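Why the Robot Stopped: A Thread, a Sensor and a Safety Rule

Robots stop working for many reasons. Some reasons are large, such as a broken motor. Others are small enough to lose in a carpet. This page explains a fault in a floor-tidying robot named Adeck, tested at the Himow workshop in Prundmont.

What the robot does

Adeck picks up small objects from the floor. It has an arm, and at the end of the arm is a gripper. A motor opens and closes the gripper. A camera near the gripper sends pictures to a computer, and the computer decides where the arm should go next.

What went wrong

One afternoon in July, the gripper closed halfway and stopped. The computer showed fault code 20. In Adeck's code list, 20 means "motor working too hard." The robot had completed 1,293 pickups before the fault.

Siebe Brouwer, a technician, switched off the power and opened the gripper cover. A length of sewing thread was wound around a small shaft inside. Each time the shaft turned, it had pulled the thread tighter. In the end the motor could not turn it at all.

Why the camera did not help

A camera records light. It does not know what an object is. The computer must sort the picture into "floor" and "things on the floor." A block or a toy car is easy to sort, as it has a clear shape and covers a large part of the picture. A thread is long but very thin. On a carpet made of short fibers, the computer can treat it as one more part of the carpet.

The gripper camera looks down past two screws in the gray housing. On the carpet beyond them lies a reddish-orange thread, blue-green at one end. A few tiny white specks show in the darker carpet to the right.

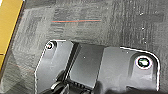
Why stopping was the correct action

A motor that is stuck still draws electric current. The current turns into heat, and heat can damage wires. Adeck measures the current 2,000 times each second. If it stays too high, the robot cuts power to the gripper motor. This is called an overload stop.

What was changed

Els Desmet rewrote the floor check. The computer now searches for thin lines as well as solid shapes. If it finds one, the arm waits and a yellow light comes on until a person has cleared the floor. The gripper shaft also has 2 new plastic guards, one on each side.

Safety rules near a robot arm

Keep hair, sleeves and strings away from the gripper.
Do not pull on anything caught in a robot. Tell an adult.
An adult must switch off the power before touching the gripper. A stopped robot may still be switched on.

Words to know

Current: the flow of electricity through a wire.
Fault code: a number that tells people what kind of problem a machine has found.
Shaft: a rod that turns.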